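August 29, 2024
Notebook, glaze bench, Plestholm pottery workshop

Opened the kiln at breakfast and the ash celadon is GREEN. Proper green, the wet-moss kind, pooling blue in the carved lines and breaking to a warm tan on the rims. I've been chasing this since spring and I did a small dance next to the pug mill.

For anyone picking up this book later: this is test series K, where I swap the ash. The base is still feldspar, ash, silica and a little ball clay, with red iron oxide added on top. K1 to K4 used the mixed fireplace ash from the Drumomard bucket. K5 to K8 use apple prunings from the orchard at Vatbridge, burned clean in the steel drum, sieved and then washed. Same clay body for all of them (the pale stoneware), same bisque, same shelf.

Washing notes, because I did it differently. I used to rinse until the water felt like water, which takes forever and strips out a lot of the soluble stuff. This time I did two rinses only, let it settle overnight each time, poured off the top and dried the sludge on a plaster bat. It's still slippery after two rinses, so gloves, please! My knuckles remember the last batch. The dry ash went through the 80 mesh without a fight and the leftovers were mostly charcoal and a few nails.

Mixed 900 grams dry for K6, the big batch, because the small K5 test looked promising on the little bars and I got greedy. Left it to slake, sieved twice, and it came out like thin cream. It settles hard in the bucket if you leave it over lunch. Next time I'll try a pinch of bentonite, mixed dry with the feldspar before any water goes near it (I have made bentonite frogspawn before and I'm not doing it again).

Dipping: counted to three on the tiles and to five on the bowls. The five-count bowls are nicer by miles. The glaze is thick enough to look deep, and the only one that ran was the tall cup with the flared foot, which I'd double dipped at the lip. It stuck to its cookie and I'll have to grind it. Worth it, the drip inside is gorgeous.
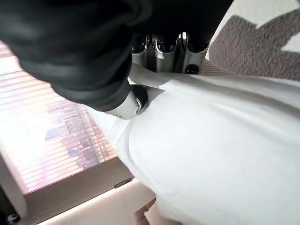

Does the ash need to be washed at all if it's going straight into a celadon?
It can go in unwashed, but the soluble salts move to the surface as the glaze dries, so you get crusty patches and the bucket changes from week to week. A couple of rinses calms it down and leaves enough in to keep the melt lively.

Firing log, short version. Candled overnight with the lid cracked. Steady climb through the morning, body reduction started when cone 010 went soft, damper in to a hand's width and a lazy orange flame at the spy. Held that for 45 minutes, then eased back to light reduction for the rest of the climb. Cone 9 down at the top, 10 just touching at the bottom, so the kiln is still cool up top and I still haven't fixed it. Soaked for 20 minutes at the end, shut everything, clammed up the ports and went home smelling like a campfire.

Top shelf versus bottom shelf is a real difference this time. K6 up top is grayer and a bit milky. Down low it's glassy and that lovely green. K7 (same but with more silica) is clear everywhere and has almost no crazing, but it lost some of the pooling. K8, more iron, went olive and then nearly brown where it's thick. Tatu Mwakalinga loves K8 and wants it for the noodle bowls, so I've marked that jar and left it on the lower rack by the sink. Please don't top it up with anything!

Crazing: K6 pinged for an hour after I unloaded. Beautiful sound, bad news for tableware. Halfway between K6 and K7 on the silica is the obvious next step, and I'll weigh it out tomorrow as K9.

Also put K6 over the Kioko slip, the dark one with the manganese speckle. Didn't expect much. It came out like river stones, with little amber halos round each speck, and I want to make an entire dinner service in it immediately. The slip had been brushed on leather hard, one coat, quite scruffy, and the brush marks show right through.

To do before the September firing:
- K9, small batch, tiles plus two bowls
- new cone packs, 16 of them, bend the wire hooks properly this time
- grind the tall cup
- kiln wash on the two bottom shelves, scrape first
- ask Vatbridge if they've kept the pear wood separate from the apple
- try the Kioko slip under K7
- move the bottom burner tips back a touch and see if the top evens up

Test tiles are drilled, labeled in iron on the back and hanging on the nail board left of the window. Go and look at K6 in daylight, the strip lights make it look like toothpaste.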